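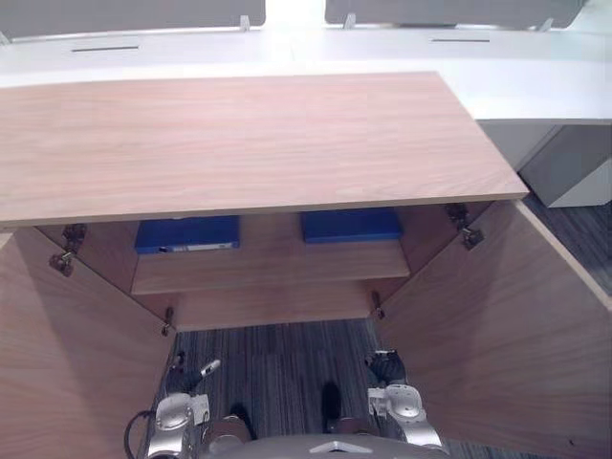

Ticket: Left hand values are late against head camera, cabinet task
Project: Grastness
Opened by: Yevdokiia Kravchuk
Opened on: 02/06/2021
Assigned to: Tudor Dinu
Status: Resolved, one point open

Description of the problem

We collect demonstrations for the task "binders, open cabinet". The operator works with the Ulter teleoperation kit and the recorder writes the head camera and the joint values of both arms. After the morning session the checking script rejected 11 episodes with the message "hand/video offset over limit". The right hand passes the check in all of them. Only the left hand fails.

When I play a rejected episode slowly, the thumb in the video already moves and the thumb value in the log is still flat. The difference is five frames. It does not grow during the episode, it is the same at the start and at the end.

Please look at it before the next session. If we train on these episodes, the policy will learn to close the left hand too late, and for the lower binder this matters very much.

Steps to reproduce

1. Start the recorder with the profile "cabinet_both".
2. Open both doors of the cabinet and bring both hands to the start pose.
3. Record one pull of a binder with the left hand.
4. Run the checking script on the new episode.

Expected: offset of zero or one frame on both hands.
Observed: offset of five frames on the left hand.

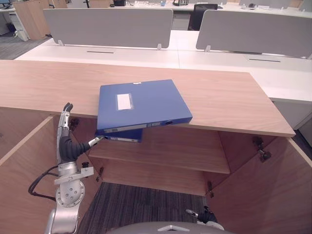

Episode 42, left hand at the lower binder, the other binder on the cabinet top.

Comment, Tudor Dinu

Thank you for the clear steps. I could reproduce it on the first try. Two questions:

Did somebody change the profile since April? In my copy the left hand has a smoothing filter with length 9, and the right hand has no filter. I do not remember that we agreed on this.

Does the offset also appear with the other objects in the set, or only with the binders?

Comment, Yevdokiia Kravchuk

I asked Lok-yiu. She did not touch the profile, but she installed the new Marchuk driver for the left hand, and the installer asked if it should write "recommended values". She answered yes. I think the filter came from there.

About the other objects: I checked the episodes with the large blue board as well. Where the right arm holds the board, the check passes. We have no left-hand episodes with the board yet, so I can not say more.

Comment, Lok-yiu Tam

I confirm what Yevdokiia writes. The old driver did not ask this question. Sorry for the trouble, I should have written it in the session notes.

Comment, Tudor Dinu

I removed the filter from the left hand and made a copy of the old profile, so we can compare. Test results:

- Left hand, pull of the binder: offset one frame. Pass.
- Left hand, free movement in the air: offset zero. Pass.
- Right hand, board in front of the cabinet: offset zero. Pass, same as before.

The raw signal of the left hand has a little more noise now. In my opinion it is acceptable, and we can smooth it later in processing, with a filter that looks in both directions and adds no delay.
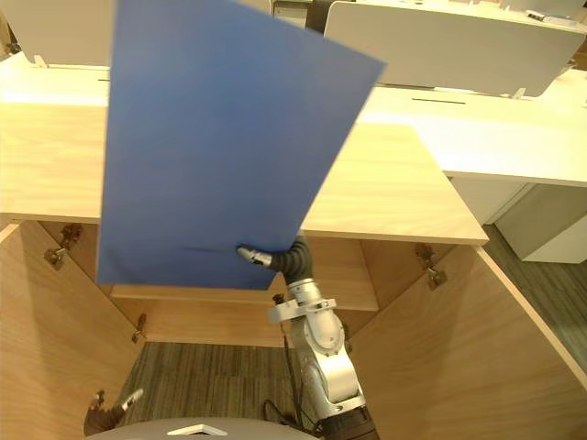 What to do with the rejected episodes

Moushumi Abeysekara asked if we can shift the left hand by five frames and keep the episodes. I tried it on episode 42. The timing becomes right, but the fast part of the thumb movement stays too soft, the filter has removed it. I suggest we do not use them for training. They are moved to the folder "hold" and are not deleted.

The operator will record the same number again with the corrected profile. Please begin with the lower binder, there we have the fewest good examples.

Still open

The checking script runs only when the session is finished. Myroslav Hrynyshyn will try to run it after each episode, so the operator sees the message at once. This has its own ticket under Brimeck tools.

Please do not accept "recommended values" in the driver installer until the new profile is locked.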